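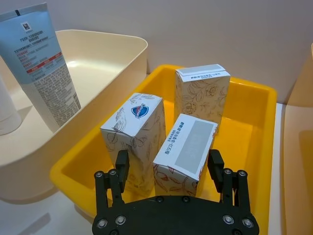 Little boxes, big sort-out at Juria packing room

There's something very cheering about a bright yellow tray, and the packing room at Juria has made them the centre of its new sorting day. Everything that comes in for the Usis gift parcels now gets a tray before it gets anywhere near a parcel, and the change has gone down a treat!

The parcels go out in May, and this year's target is 300 of them. Donations have been arriving since the end of summer, mostly toiletries and other small boxed goods, and by last Wednesday the running tally on the whiteboard stood at 829 items. That's a lovely number to see, but it also meant the old method (everything in one tub, have a rummage) had well and truly had its day.

Under the new set-up, shallow trays are for small cartons and deep bins are for bulk. Cartons stand upright so the printing can be read without picking each one up, and tubes are kept apart so they don't get squashed under anything with corners. It sounds like a small thing, but a full tray of floral cartons standing to attention is a real pleasure to look at, and checking one off takes no time.

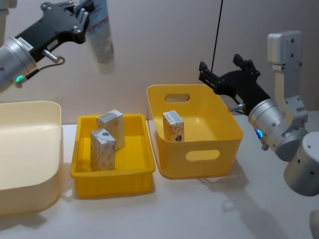 Cartons in the yellow tray, with the cream bin alongside, on the white sorting table at Juria.

The idea came across from Uvico, where the packing crew has been colour-coding its trays for 2 years. Juria borrowed the system whole, right down to the yellow, and Vik Hardware chipped in with 20 trays at cost.

Still wanted: hand cream, toothpaste, soap in its original box, and flat cardboard for dividers. Please check use-by dates before dropping anything off, and leave seals unbroken. The side door is open from 9 am to noon on Wednesdays, and there's parking out the back off the laneway.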